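Rental Walkthrough, Unit 6 - Safety Items and Comments
Checked by Antigoni Tzanetos for Doston Property Care, October

ENTRY AND HALL

1. Smoke alarm sounds when tested
Pass. The last sheet also said pass, and the battery then was dead. I held the button down myself this time.

2. Door closer shuts the door fully
Fail. Stops two inches short. The Jodoser people adjusted it in spring, or billed for it anyway.

3. Hall floor level, no lifted edges
Pass with comment. One edge by the closet is taped. Tape is not a repair.

KITCHEN

4. Extinguisher in date, gauge in the green
Pass. Tag is handwritten and I can't read the initials.

5. Outlets by the sink trip on test
One does, one doesn't. The owner says it "always worked before." Call an electrician.

6. Space heater, 900 watts, plugged straight into the wall
Was on a power strip when I arrived. Moved it. I expect it will be back on the strip by dinner.

LIVING ROOM

7. Large furniture steady, walkway clear
Pass. Dark wood table doesn't rock when leaned on. The polish is very shiny, and I'd still like felt under anything heavy. Armchair is clear of the walkway.

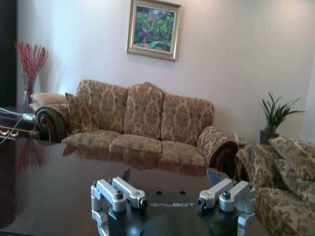 8. Window locks
Both catch. The left one needs a shove - oil it.

FOLLOW-UP
Items 2 and 5 before the next tenant. Send receipts, not promises.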